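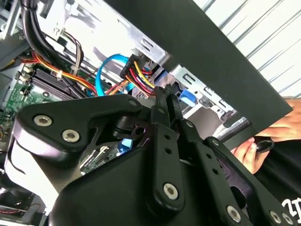
I met her on a Sunday at Kuruc, the secondhand shop she's run for 3 years out of an old bakery. She had the kettle on before I'd even found a chair, and she was already talking!

"I started with lamps," she told me. "Then somebody dropped off a box of radios, and well, you've seen the back room."

Most of what comes in is donated. She'll price a toaster at 30 dollars if it's a nice colour, and she won't budge (I tried). 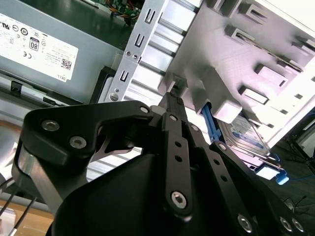
Storage is her biggest headache. The rent at Maltitz, her overflow shed, went up by $90 last winter and she's still cranky about it. Old computers take up the most room, she reckons, and they're mostly air anyway. With the side open you can see right in to the drive cage, and she'd happily keep socks in there. "My neighbour wanted one for a letterbox," she said. "I gave him a discount."

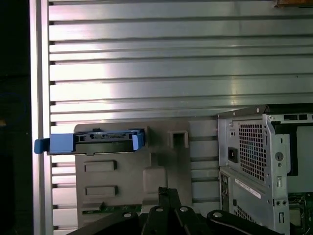 I asked if she ever thinks about selling up. She laughed for quite a while.

"Ullex offered me 200 for every shelf in the place, shelves only, and I thought, where would I put my stuff? So no." 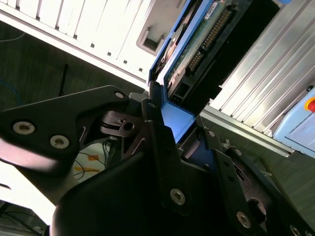

Her favourite customers are the ones who come in for a single part. They'll spend the whole arvo going through the jars under the counter, happy as anything. Silver hex-socket screws, the sort that stand out so nicely against black metal, go fastest of all, and she's forever topping up that jar. "People always lose one," she said, and went off to find me a biscuit.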